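Home > Forums > Table and Kitchen > Everyday tableware
Thread: Lavender plate, orange peel and where to put the mug

fennel_drawer
Posted 2021-01-24

I bought some plastic tableware from Virklow in December for the small table and I have a couple of questions before I buy any more. I eat breakfast there most mornings and usually have an orange with it. The plate is lavender and the mug is a light teal. I also still have the striped pumpkins out, which I know is late in the year, but I like them.
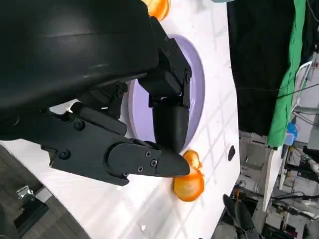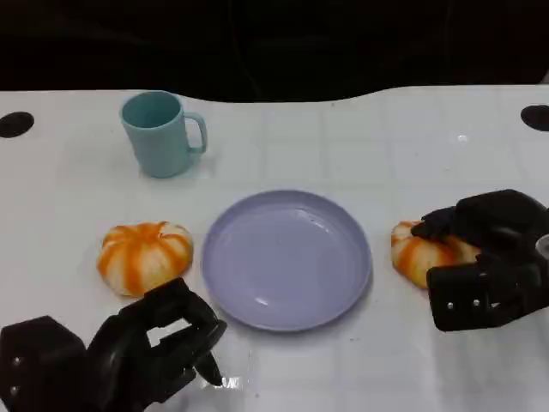 Lavender plate on the white table in both. Orange peel in the first, teal mug and the pumpkins in the second.

My questions are:

Does orange peel do any harm to a plastic plate or a white table top if it sits there for an hour or two? I have read that the oil in the skin can dull some plastics.

Does the mug look right where it is? I keep it at the top left of the plate and my sister says it is wrong.

Should I get a second plate in the lavender or go for the teal to match the mug?

tallboy_863
Posts: 72

Orange oil can mark some plastics, yes. It depends what the plate is made of. Polystyrene is the one that really suffers, it goes cloudy and sometimes a bit tacky. Polypropylene normally copes. Turn the plate over and look for the number in the triangle. 5 is polypropylene, 6 is polystyrene.

As for the table top, I would just wipe it. An hour is nothing on most surfaces but I wouldn't leave peel there overnight.

The mug goes on the right. Glasses and cups go on the right of the plate, above the knife.

Enikő Jakab

I put mine on the left and always have. I am left-handed so perhaps that doesn't count. But it's breakfast at a small table, I can't see that it matters. The only thing I'd say is that the handle is on the right in your picture, so if you lift with your left hand you would want to turn it round.

The colours are lovely together. I would get the second plate in lavender. If you buy a teal one you will have one of each and they will look like leftovers from different sets.

fennel_drawer

Thanks both. I've looked underneath and there is a triangle with a 5 in it, so that is good news. I'm right-handed. The mug ended up on the left because the toast rack used to go on the right, and then I stopped using the toast rack.

oldcrumbs

If the plate is 5 it's fine. I have had polypropylene plates for years and the children have had satsumas, clementines, curry and beetroot on them. The curry was the only one that left anything behind. Bicarbonate of soda and a bit of water made into a paste took most of it off. Don't use the green side of a sponge on them. It takes the shine off and then everything clings.

Your plate still has its shine in the second picture so I would keep to a soft cloth.

tallboy_863
Posts: 72

I disagree about bicarb. It is a mild abrasive. Used once it does no harm, used every week it will dull a glossy plate just as a sponge does, only slower. Washing-up liquid and warm water, leave it to stand, wash again.

oldcrumbs

I didn't say every week.

Tibor Kovács

On the table rather than the plate. Is that a tile pattern printed on the top, or are there real joints? I can see faint grey lines making squares. If they are real grout lines, then peel is the least of your worries, it is coffee and beetroot that get in there. If it's only a pattern then a wipe is enough.

I had a tiled top on a garden table and the grout went brown in one summer. I sealed it the next year with a clear sealer from Boros and that held up well, but I should have done it when it was new.

fennel_drawer

It's smooth when you run a hand over it, so only a pattern. Good to know about the sealer though, my mum has a tiled worktop that is going the same way.

marrowfat

Nice table. I like the wavy edge at the back.

I'm going to be the one who says it about the pumpkins. It's January. Put them away and get them out again in the autumn, then you'll be pleased to see them. I swap mine for pine cones in December and then have nothing until the bulbs come up.

Enikő Jakab

They are orange and cream stripes, they don't say autumn to me particularly. With the lavender they look quite springlike. Leave them where they are.

marrowfat

They're pumpkins.

quayside_jan

I'd keep them but put them both on the same side. One on each side of the plate looks a bit like a shop display, and it takes up the space where your knife and fork should be. If you move them together to the back of the table you get your elbow room back. Then the mug can go on the right and tallboy will be happy.

tallboy_863
Posts: 72

I would be, yes.

fennel_drawer

I tried quayside_jan's way this morning with both pumpkins at the back. There is more room and I did use the mug on the right without thinking about it, so I suppose that settles it. I'm less sure I like how it looks. The plate seems a bit lost by itself in the middle of all that white.

quayside_jan

Try a mat under it. A plain cloth one, grey or oatmeal. Voten do a round one that washes well, mine has been through the machine every week and hasn't shrunk. It will also catch the peel, which solves your first question.

Tibor Kovács

A mat is one more thing to wash. A small bowl for the peel is simpler. We keep one on the table and it goes straight out to the compost with the tea bags.

oldcrumbs

Go easy on citrus in the compost if you have a wormery. Worms don't care for it. In an ordinary heap it is fine but tear it up small, the big cup-shaped bits like the one in the first picture take ages to go.

Tibor Kovács

Ordinary heap here. I have never torn it up and it goes in the end.

marrowfat

You can also dry the peel on a radiator and use it to light the fire. It smells good and it catches quickly.

oldcrumbs

Not on a white radiator cover, speaking from experience. Put a sheet of baking paper down first.

fennel_drawer

No fire here, but I might try drying some for the airing cupboard.

I have ordered a second lavender plate and a small bowl for the peel. The bowl is a Florkitz one, in white, because they had no teal left. I looked at the Voten mat and will think about it. The pumpkins are staying out for now - sorry, marrowfat.

marrowfat

I'll ask again at Easter.

Enikő Jakab

Does the Florkitz bowl have a lid? I was looking at those for the fridge and couldn't tell from the page.

fennel_drawer

The small one comes without. The next size up has a lid but it is sold separately, and the reviews say it's a loose fit. I will measure mine when it arrives and post the width here.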